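A Morning at the Toy Bins with Elisa Sanna

Elisa Sanna had the kettle on before I had my coat off, and she wanted me to know right away that the shop was a mess and that she liked it that way. We were in the back of the Clinby toy exchange, which she has run for eleven years out of what used to be a shoe store on the Marino side of town, and every surface I could see had something small and cheerful sitting on it.

"People walk in and say, oh, you must be so organized," she told me, laughing and clearing a chair for me with her elbow. "And I say, well, come back here and have a look!"

The idea is simple enough. Families bring in toys their children have grown out of, and they go home with different ones. There is a yearly membership, and about 600 households have signed up, some of them from as far away as Sukville, which is a good drive even when the bridge is open. Elisa started with her own two children's things and a folding table. "I had 32 toys," she said. "I know because I wrote them all in a notebook, and then I never wrote anything in that notebook again."

These days she shares the work with Viola Valentini, who used to teach kindergarten and who came in halfway through our tea with a bag over each shoulder. The two of them have a way of finishing each other's stories, and I gave up trying to steer the conversation fairly early on. We talked about puzzles (Viola loves them, Elisa would be happy never to see another one) and about the great train set of last November, which three families wanted and which ended up spending a month with each of them.

What I had come to ask about, though, was the mixed bin. Everything that doesn't have a natural home goes in there, and the children who visit the shop seem to like it better than any of the neat shelves out front.

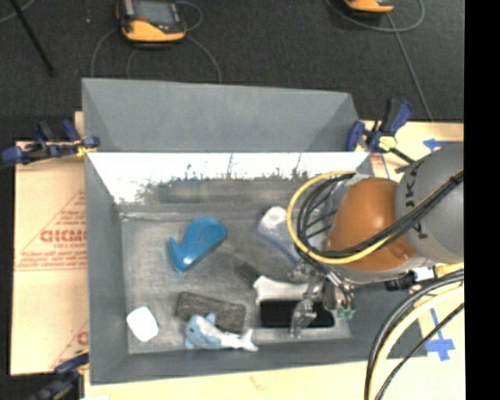 Elisa has strong feelings about how full a bin ought to be. When she was starting out she packed them to the top, thinking that more would look more generous, and the children would stand there and stare and then wander off. Now she puts in a handful of things and leaves plenty of the gray floor showing, so that a small person looking over the side can settle on something. "You want one thing that shouts," she said, and for her that is the shiny blue whale, with its forked tail and its good round body. The softer little sea creature, light blue on top and white along the belly, is more of a quiet one. I called it a dolphin and Viola said shark, and we went back and forth about it for longer than three grown women should. "Ask a four-year-old," Elisa said finally. "They'll tell you, and then the next one will tell you something else."

I asked whether the plainer pieces ever get chosen, the dark blocks and so on, and Viola put down her cup to answer me properly. "Oh, all the time! A block is a boat, or it's a bed for the whale. I had a little boy in here who carried one around for an hour and it was his telephone."

"He called me on it," said Elisa.

"He did call you on it."

Cleaning takes up more of the week than either of them would like. Hard toys get warm soapy water and a soft brush, and soft ones go through the machine in a pillowcase with a knot in the end. Anything with a loose seam goes home with Debora Gentile, a neighbor who sews, and comes back on Mondays in a biscuit tin. Elisa is strict about seams, and about anything that smells of a basement. She is not at all strict about scratches. "A scratched toy had a nice life," she said. "I'm not going to turn it away for that."

Before I left she showed me the corner where she hopes to put a reading bench, if the landlord agrees to move a radiator. She has been hoping for this for quite a while, and has already picked out the cushions, which are yellow. The shop's next swap morning is Thu 15 March, doors open at nine, and Viola asked me to mention that they have more than enough jigsaws and would be very grateful for anything with wheels.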